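September
By the Flurkel project coordinator

To the Contreras Fund: where we've gotten to with the lullaby book

Hello again, and thank you for your patience with the spring report, which I know reached you in pieces. I've tried to put everything in one place this time.

The short version is that we have 37 lullabies recorded and 29 of them are cleared to print. The rest are stuck for one reason or another and I'll get to those. Spending is close to plan except for travel, and the book will go to the printer later than we told you in the application. I'd like to move the end date and there's a paragraph on that further down.

Recording

When I wrote the application I pictured myself sitting in people's kitchens in Sullham with a recorder on the table, and for the first month it went just like that. Then it dried up. People who had said yes on the phone got shy when I turned up at the door - singing a lullaby to a stranger in the middle of the afternoon is an odd thing to be asked to do, and I should have seen it coming. One woman sang hers from the hallway with the door shut between us (it's a lovely recording, slightly boomy, and it's going in the collection).

What changed things was moving to group sessions at the Sullham library in the evenings. Once one person has sung, the next one remembers a different second verse, and then there's an argument, and the argument is often better than the song! We got four versions of the one about the miller's goose in a single night. I had only known the one with the bell in it. The version from up the Plultari road has no bell at all and the goose comes to a much worse end.

I've kept the arguments on the recordings. You asked last time if the audio would be edited down, and my answer is that the copies for the library will have both, a clean track and the long one with everybody talking over each other.

Writing them down

This has been slower than I budgeted for. I can write out a tune well enough if it stays in one key, but tired people singing quietly don't stay in one key, and a lot of the older songs slide around between notes in a way that looks silly on paper. After trying it a few different ways we settled on printing a plain melody line with a note underneath about how the singer bent it. The music teacher who checks my work thinks the notes underneath are too long. She's probably right about the goose.

Words were harder than tunes. Plenty of people sing sounds they've never seen written and have no idea what they mean. I had a list of mystery words going by July and took it around to anybody over eighty who would sit still for it. Some got solved that way. "Dilly-marn" turned out to be a kind of shawl. Others we'll print the way they sound with no explanation, and I've made my peace with it.

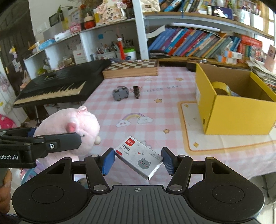 A box of 24/6 staples, the kind with the cat on it.

The trial booklet

Before we commit to the real printing I wanted something people could hold, so we made up a thin trial booklet with six songs in it and passed copies around at the library and the Saturday-morning playgroup. Photocopied, folded, stapled in the middle. It cost us next to nothing and I wish I'd done it in the spring.

The comments were very useful and a bit humbling. The type was too small. Everyone said so. These are songs you sing in a dark room with one arm full of baby, and I'd set the words in a size that suited me at my desk with a lamp on. The new layout has the words much larger, with each song on facing pages so you never have to turn over in the middle of a verse. That makes the book longer, and it's the main reason the printing estimate has gone up.

People also wanted to know who sang each one. I'd left the names off to be careful about privacy, and then nearly every singer asked where theirs was. We've now gone back with a new permission form and most have said they'd like to be credited.
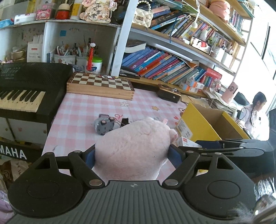
Pink plush and checked tablecloth.

The songs that are stuck

Most of the ones we can't print yet are a rights question. A few turned out to be from records or old radio programs, which the singers had honestly believed came from their grandmothers. One is from a soap commercial. I'm leaving those out of the book but keeping the recordings, with the family stories attached.

Then there are 2 where the family doesn't agree. In both cases the singer is happy and a brother or sister isn't, and I don't want to push. If they come around before we go to print, good. If they don't, the songs stay with them.

Money

You'll have the spreadsheet separately. Travel is over, all of it bus fare and gas from going back out to Plultari when the first visit didn't work. Equipment is under, thanks to the library letting us use their microphones. I've paid the music teacher for more hours than planned and moved the difference across from publicity, where we had hardly spent a thing. If that needs a form from you, please send it over and I'll have it back to you by Friday.

The printing estimate is the one that worries me. The bigger layout pushes it up, and I've asked for quotes on a smaller run and on cheaper paper. I've handled the cheaper paper and I don't like it much - the ink shows through from the other side, and that would undo all the good of the larger type. I'd sooner print fewer copies and do a second run later if people want them.

What I'm asking for

An extra 3 months, with no extra money. That gives us time to finish the last permissions, have the layout tested again in an actual dark bedroom, and get the proofs read by somebody who isn't me. The library would like to hold the launch on a weekday evening so the group singers can come, and I'd love it if someone from Contreras could be there. You may be asked to sing.

The recordings made so far are backed up at the library and on a drive at my place. I can send you a few whenever you like - start with the hallway one.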